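4.2 Good practice at the collection table

Before we come to the rules themselves, a word on where they came from. When the Godus collection began we had no written practice at all, only a set of habits that passed from one operator to the next, and it took us a good while to see that those habits had drifted apart. Two operators could be given the same task card and come back with recordings that looked, to anyone training on them, like two different tasks. The rules below were drafted by Juntunen, argued over at length by everyone who had to follow them, and put into force on Thursday, May 19, 2022. We share them in the hope that other groups can borrow what suits them and leave the rest.

The first rule is that the operator works with both grippers in hand from the opening of an episode to its close, even when the task needs only one. We went back and forth on this. Krajewska made the fair point that an idle hand gets tired, and we now cap a sitting at 17 episodes, with a proper break before the next. The operator stands or sits close enough to the table that both tools can be held out in front with the elbows relaxed, as in Figure 3.

The second rule concerns the marker cubes. Each gripper carries one, and its pose is recovered from whichever faces the head camera can see. Operators are asked to keep sleeves, straps and the other hand away from the cubes, and to turn the wrist slowly when a face is about to pass out of view. An episode in which either cube is lost for more than 2 seconds is kept on disk but marked as unfit for training, and we ask operators to please not feel bad about it, for it happens to all of us.

The third rule is about the room. We do not tidy it for the camera beyond what safety asks for. Chairs, bags and desks may stay where people have left them, but cables on the floor must be walked past once before every sitting, so that the operator knows where they run.
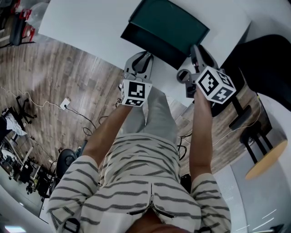
Figure 3. Holding position with two hand-held grippers and their marker cubes, seen from the operator's head; the green tray lies on the table.

A fourth rule, added in July after a long and friendly disagreement with our partners at Ketetti, is that objects are set out by someone other than the operator. People are kind to themselves, and an operator who places a tray will tend to place it where it is easy to reach. The person setting out works from a printed card, initials it, and steps back before recording starts.

Finally, every batch of 100 episodes is reviewed by a second reader, who watches 8 of them in full, drawn by lot, and writes a short note to the operator. The notes are read by the operator first and are stored with the batch only after the two have talked them over. We had expected this to be the least popular rule of the lot, and we were glad to find operators asking for their notes before the reader had finished writing them.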